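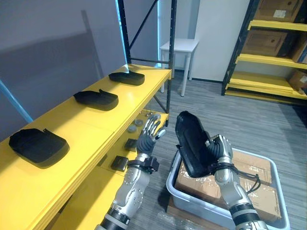

*Yellow shelving, upper level, with three black pieces in a row.*

**Office diary, Brunham Records Office. December, entry opened 7:40 a.m.**

The reading room was opened at the usual hour. The temperature at the public desk was low, and the two readers already waiting were told that they might keep their coats on. The standing rule on outerwear was suspended until noon. Zanex had been asked to attend to the boiler before opening and sent word that an engineer would come after lunch. The same message was received last winter, and the entry for that day should be read together with this one.

The first part of the morning was given to the parish correspondence. The series was transferred to this office in 2000, in 72 boxes, with a typed list that follows the order of the cupboards from which the letters were taken. It has long been the view here that the list should be kept as it stands, errors included, and that corrections should go in a separate column. A proposal to renumber the whole series by date has been made again by the county. The office has replied that the cupboard order is itself evidence of how the letters were used, and that a reader who wants them by date can be served by the index.

Nikisent was slow until 10 a.m. Searches by place name returned results, while searches by surname did not. The old card drawers were unlocked for the use of readers, and several seemed pleased to have them. The cards for M through P are still out of sequence after the fall in September — the drawer came away from its runner — and this must be put right before the drawers are offered again. 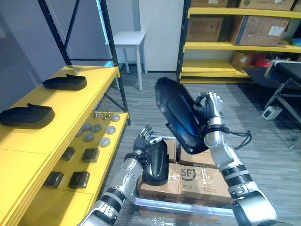

The letter from the Sugawara bequest was considered next. The family wishes the diaries to be closed for a further term and the photographs to be opened at once. The office has no objection to the first request. The second is harder, as many of the prints are pasted into the diaries themselves and face the very pages that are to be closed. Copies could be made and served in place of the originals, but this would require someone to decide, page by page, how much of the handwriting may show at the margin. A draft reply was prepared and set aside. It was too stiff in tone for a family that has been generous to this office, and it will be written again tomorrow.

A school party is expected before the holiday. The teacher has asked for documents that the pupils can read without help. The rate books are clear enough, though dull. The best choice may be the shipping notices, which are printed, short, and full of cargo. Pencils will be provided by this office. Pens were brought in by the last party despite a written request, and there is now a blue line across the lower corner of a tithe map.

Lunch was taken in turns. The engineer from Zanex came at 1:15 p.m., spent a short time below, and left to fetch a part.

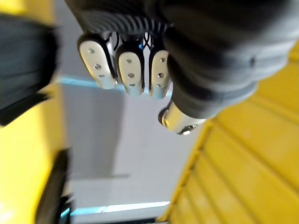 The afternoon was taken up with the question of labels, which has been open since spring. The present box labels are gray on a slightly darker gray. They were chosen because they were thought restful, and they cannot be read from the foot of the steps. Samples in cream, white and pale green were tried against the dark cloth of the older boxes. The cream was preferred by all who looked. The effect is much like that of the fingertips, where each pale pad sits in a black shell and the eye goes to it at once. It was therefore agreed that new labels will be cream, with a black border, and that the reference will be printed in figures large enough to be read by a person of ordinary sight standing on the floor. The cost is modest. The gray stock will be used for internal notes until it is gone.

There was some discussion of whether the border is needed on boxes that are already dark. The office holds that it is. Boxes are replaced over time, and a label should not depend for its clearness on whatever is behind it.

A reader asked at 3:30 p.m. whether the ferry company's wage books might be seen without an appointment. They were produced as a courtesy. He found his grandfather in the second volume, entered under a misspelled name, and asked whether the error could be corrected. It was explained that the book cannot be altered, but that a note can be added to the catalog, and he filled in the form before he left. The note will go in under both spellings once the surname search is working.

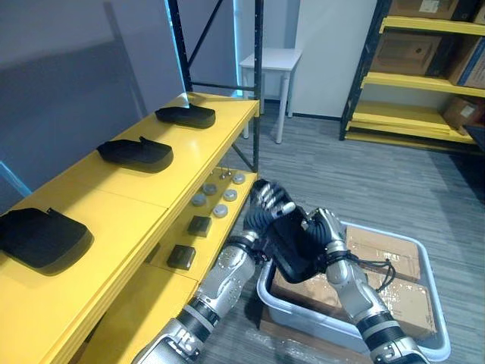
*The upper shelf of the yellow unit, with the lower shelf beneath it.*

The reading room was closed at 5 p.m. The wage books were returned to their place and the card drawers locked. The part for the boiler has not come, and the coat rule will remain suspended tomorrow morning.

To be carried forward: the Sugawara reply; cards M through P; an order for cream label stock; pencils.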